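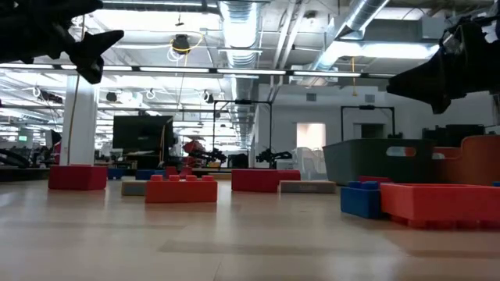 Foam building blocks in red, blue and beige on a pale wood-look floor

The Tullmont is a hotel in the harbour district of Gromcombe. It has 70 rooms on six floors and is operated by Kazmi, a hospitality company which also manages two smaller properties in the same region. The land belongs to the city, and the lease runs until 2082.

History

The building was erected as a wool store and stood empty for many years before it was bought by the property group Foltis. The conversion kept the brick facade and the original goods lift, but the interior was almost completely rebuilt. A plan to add a rooftop swimming pool was refused by the city because of the weight on the old walls. Kazmi took over the management from Foltis in July, 10 years after the opening, and the name of the hotel was not changed.

Facilities
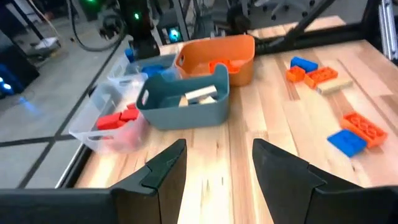
The ground floor of the hotel contains the reception, a restaurant and a family lounge with its own entrance from the harbour side. Furniture in the lounge was chosen to be easy to repair. The tables have butcher-block tops made of long strips of pale wood with light brown streaks, and small items are kept in clear plastic bins with a cut-out handle. The restaurant serves breakfast to guests only and is open to the public in the evening.

The former press hall, with a floor area of 1000 square metres, is rented for conferences and weddings. It is connected with the main building by a covered walkway.

See also

Gromcombe harbour district
Wool stores converted to other use

Last edited 05/07/2026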